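3.2 Handing over without looking

Handing an object to another person is one of the most ordinary things we do, and we found it wonderfully rich to study. A cup goes across a counter, a ticket goes to a conductor, and both people are usually busy with something else. In the Sesau interviews we asked 40 market traders and 40 of their regular customers how they know when to let go. Almost all of them laughed at the question first. Then they talked, often for far longer than we had planned, and many got up to show us with whatever was on the stall.

The traders spoke mostly about weight. "I feel her take it," one fruit seller told us, "and then my fingers are finished." Customers spoke more about manners: a good trader waits, a hurried one drops the change in your palm and turns away. We coded 186 separate remarks on letting go, and the split between the two groups was clear enough that we could often guess who was speaking before checking the transcript.

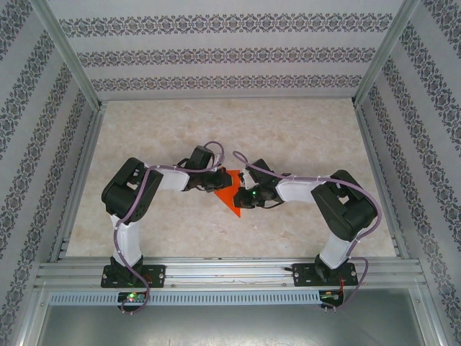
Anel Kekana
Lecturer in Social Anthropology, Magagula Institute

Figure 2. A flat orange triangle held between two grippers. The moment of shared hold, when neither side has sole charge of the object, is what we call the joint grip.

The joint grip turned up in places we had not thought to look. At Jendelport, where the covered market runs down to the ferry steps, traders pass parcels to passengers already on the gangway. Several described a small tug, given on purpose, that means "mine now." Customers knew the tug too, though only 2 of them had a name for it, and the names were different. One called it the knock. The other called it asking the bag.

Older traders were especially good on this point (and very funny about their younger neighbors). They held that the tug should come from the person receiving. A seller who pushes is seen as wanting rid of the goods, and that can sour a sale even after the money has been paid. Younger traders agreed in principle but admitted to pushing when the line was long. Riaan Lekota's field notes from April record a lively argument over exactly this between a bread seller and her niece, carried on across three customers, all of whom took a side.

Money followed different rules from goods. Coins were nearly always dropped or set down, while notes were held by both people for a moment, often with a glance at the number. We return to notes and coins in Section 3.3, where the seating of the stalls also comes into play.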